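15 August 2020

Back in May I promised more pictures of the Goken room, and then the summer got away from me. So this page is short — mostly one corner, the one by the windows, and I'm weirdly fond of it. I've been tidying in there on and off, and the light is so good when the shade is only part of the way down!

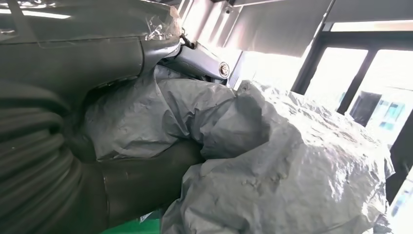
*Gray plastic cover by the windows, crinkled all over and silvery on the side facing the light.*

I love how it bulges in some spots and just billows in others. The shade is pale gray too, so it all goes together nicely with the black window frame (pure luck, I'd say).

Next up is the Abdella shelf, which still has 42 boxes waiting for labels. I've done three. The Fluvis pictures are on their own page, and Jiltine gets one as soon as I can find the floor in there.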